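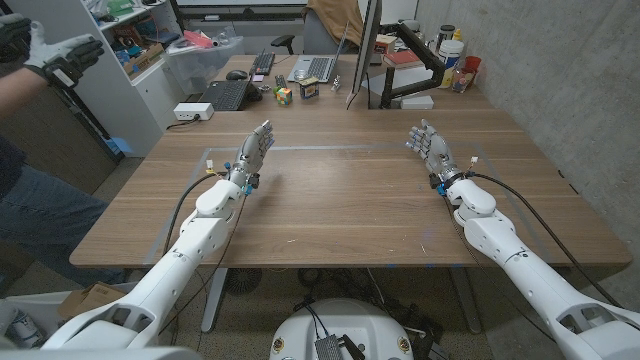

Section 4: Setting Up Your Bread Maker for the First Time

Welcome back! If you've worked through the unpacking section, your Sirkow bread maker should be out of its box by now, with the bread pan, the kneading paddle, the measuring cup and the little hooked tool all accounted for. Set aside a quiet stretch of the day for what follows, because the first run is done without any dough and it does take a while.

Choosing a spot

1. Put the machine on a level, dry counter that can take some heat. It gets heavier than you'd think once there's a full loaf inside.

2. Leave at least 2 inches of space on every side, and more above the lid if you have cabinets overhead. Steam comes out of the back vent toward the end of baking.

3. Plug it straight into a wall outlet.

CAUTION: Do not use an extension cord, and keep the power cord away from the edge of the counter where a child or a pet could pull on it.

The first empty run

4. Wash the pan and paddle in warm, soapy water, then dry them well. Please don't put either one in the dishwasher – the coating will dull and your loaves will start to stick.

5. Seat the pan in the machine and turn it clockwise until it clicks. Leave the paddle out for now.

6. Close the lid, choose program 16 (Bake Only) and press Start. Let it run for ten minutes, then hold down Stop until you hear a long beep.

NOTE: A faint smell during this step is normal, and so is a wisp of smoke. Open a window and it will clear.

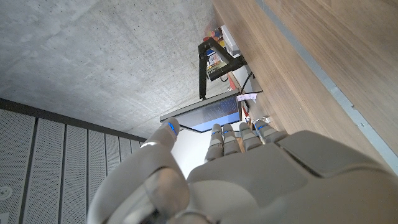
7. Unplug the machine and let it cool with the lid open before you reach inside.

Your first loaf

We suggest the plain white loaf from the Trosum recipe card, as it's a forgiving one and most people have everything for it in the pantry already.

8. Push the paddle onto its shaft, flat side down.

9. Pour in the water first. It should be lukewarm, 80 degrees Fahrenheit if you have a thermometer handy.

10. Add 375 grams of bread flour so that it covers the water completely, then put the salt and sugar in opposite corners.

11. Make a small well in the flour and drop in the yeast. Keep it dry until the kneading starts, especially if you're using the delay timer.

12. Choose program 1, pick your crust color and press Start.

CAUTION: The pan and lid are very hot when the program ends. Use oven mitts, and set the pan on a rack or a folded towel.

If the paddle stays behind in the loaf, let the bread cool and ease it out with the hooked tool. A knife will scratch it.

Section 5 covers the delay timer and the keep-warm setting.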